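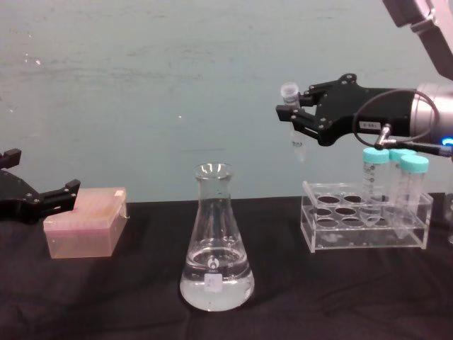 A small capped tube in the right gripper, near the rack.

Bench tips for two-arm work, from the Tollden workshop

Lay a dark cloth under clear glass and pull it flat before the first run. Keep the flask in the middle and give each arm its own side. At Danonby we leave 12 cm free between the flask and any gripper path.

Grip capped tubes below the cap, and close the jaws slowly. 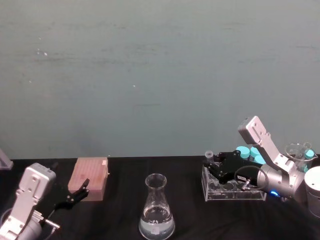 Write down the jaw force for every kind of tube, also when it is the same as last month. Our sheet has 68 lines now and we still use it each morning. Check the cable loop at the wrist by hand before you start.

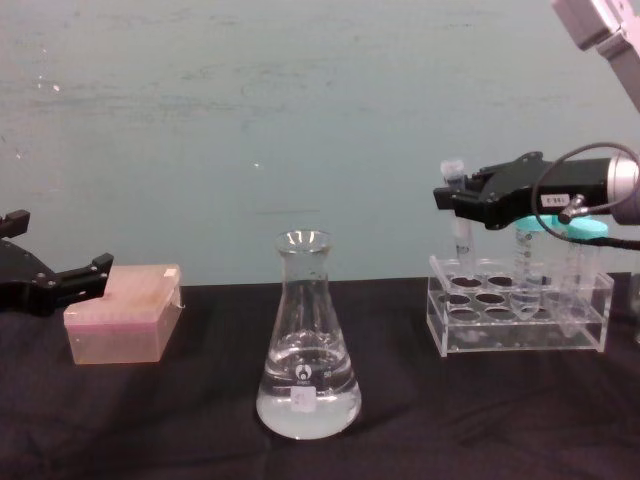 Tube held upright above the left part of the rack.

Lower the tube in small steps, up to 9 mm each. Stop the arms fully before you reach in.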